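We use cookies to keep you signed in and to remember your display settings. By continuing to use this forum you accept our cookie policy. Accept / Manage settings

Red marks on a pale tabletop, what takes it off without wrecking the finish?

benchleg
I have a big worktable with a pale top, sort of a sage green that goes beige under warm light. It has picked up red marks that won't wipe off. Most of it looks like marker to me but I'm not certain all of it is. The table is a Dimano and I bought it used from a place called Đorđević in Jollivville for 90 dollars, no paperwork, so I can't tell you what the coating is.

So far I've tried a damp cloth and then dish soap. The soap lifted the dust and that was it. I don't want to sand or repaint. I just want the top clean enough that the marks don't pull my eye every time I sit down.

tallow_and_twine
Rubbing alcohol on a white cotton rag. Dab, don't scrub. If it's marker you'll see pink on the rag in the first minute.

quarterround
Please don't start with alcohol on a coating you can't identify. I did that on a painted desk and got a dull patch the size of my palm, and the dull patch was a lot uglier than the ink. Start with a plain white eraser, the kind for pencil. It takes off more than people expect.

tallow_and_twine
An eraser won't touch permanent marker.

quarterround
It might not be permanent marker. We haven't seen it yet.

mopbucket438
Can you post pictures? Red is a wide category. Crayon, marker, paint off the bottom of something, all different answers. Also what do you keep on the table? If something with a painted base is sliding around up there you'll clean it and have the same marks back in a month.

benchleg
Pictures are below. The stuff at the back is the two-tier wood shelf, the latch board and the wire rack with the dark glass. They mostly live there. The small items get moved around a lot.

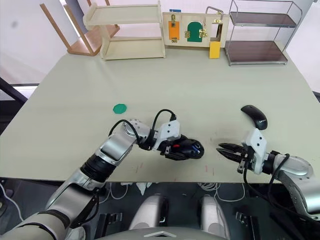
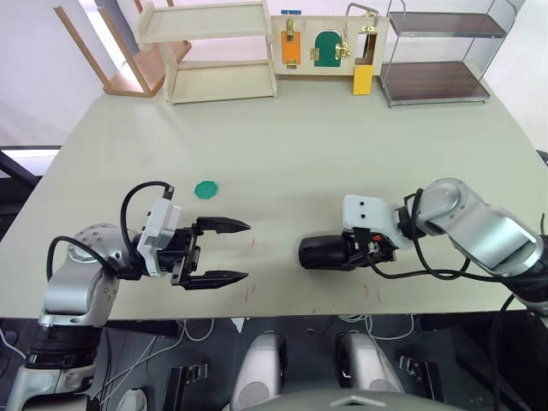
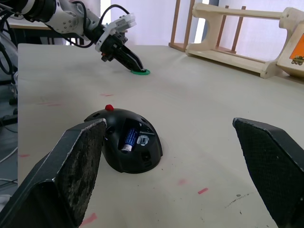 The reddish marks show in all three, and so does the flat green piece. The Lenovo mouse is in the first one.

mopbucket438
Thanks, that helps. In the first one the marks near the front edge look like marker scribble to me. In the third there's a short pink-red streak with a smudge above it, and a paler smear farther back, and a smear says to me that somebody already rubbed at it. Could have been you with the soap.

benchleg
Could have been. I went over the whole top pretty hard.

quarterround
They're faint. I was picturing something a lot worse. I'd do the eraser, then a baking soda paste on a soft cloth, and stop there.

tallow_and_twine
Baking soda is an abrasive. You warned against alcohol and now you're recommending grit. There's a thin dark scratch or scuff low on the right side of the third one too, so that top does mark.

quarterround
It's a mild abrasive and it's a paste. Used lightly it's fine.

tallow_and_twine
It's fine until it's shiny. Alcohol evaporates and leaves nothing. Test it on the underside first and you'll know in five minutes whether the coating minds.

plainhinge
The underside often isn't finished the same as the top, so that test doesn't tell you much. Test at the back, under where the wood shelf sits. If it goes wrong the shelf covers it.

I'd go in this order:
Eraser.
Alcohol on a swab, one small mark only, wipe with water right after.
Melamine sponge, damp, very light, last resort.

If the swab picks up green or beige, stop. That's your coating coming off.

mopbucket438
Agree with plainhinge on the order. I'd leave the sponge out completely. On a matte top it leaves a polished spot that you only notice when the light comes in from the side.

sundayvarnish
Different subject, but where did the latch board come from? The one with the orange door and the hasp, and the green arched door with the barrel bolt. I've been wanting to make one for my nephew and I can't decide how stiff the hardware should be.

benchleg
It came in a box lot, no maker that I could find. For stiffness I'd say a barrel bolt is the one to fuss over. If it's tight a small kid gives up on it. A little candle wax on the bolt helps.

sundayvarnish
Good tip, thanks. Did you think about screwing it to the table?

benchleg
No, I like being able to move it when I need the full depth.

hollowcore
Since we're on the table contents, in the third picture there's a black dome with a cutout and a blue battery inside. If you leave things out with the battery in, check it now and then. I had one leak on a painted shelf – it lifted the paint and no cleaner was going to fix that. I pull the cells out of anything I'm not going to touch for a couple of weeks.

benchleg
Fair point. I'll go through them.

tallow_and_twine
Back to the marks. Has anyone used that Drasmont stuff? The spray in the white bottle. My neighbor swears by it for whiteboards.

mopbucket438
I have a bottle. It works on whiteboards and does next to nothing on furniture. I paid 25 dollars for the 2-bottle pack and I'm still annoyed. It's alcohol and perfume as far as I can tell by the smell.

tallow_and_twine
So alcohol again.

mopbucket438
Weak alcohol, yes.

benchleg
OK, reporting back. Cleared the back corner, lifted the shelf off and tested there. Eraser did nothing to the coating. Alcohol on a swab did nothing to the coating either, swab came up clean. Then I did one mark near the front edge with the alcohol, very small dabs, turning the swab each time. Pink on the swab right away. After four swabs that mark is gone unless I get down level with the table and look for it.

The smear farther back didn't move with alcohol at all. The eraser took off half of it.

tallow_and_twine
Glad the alcohol did it.

quarterround
And the eraser did the other one.

plainhinge
Then you've got two different things on there. The one the eraser took is probably rub-off from a painted edge or a rubber foot. Turn over anything red you own and look at the base. Felt pads if you find it.

benchleg
Will do. I have a sheet of the stick-on felt somewhere. I'm going to do the rest of the marks a few at a time and give the top a rest in between – I'd like to see it dry in daylight before I go any further. The scratch I'm leaving alone.

mopbucket438
Wipe with plain water at the end and dry it with a towel. Soap film picks up dust.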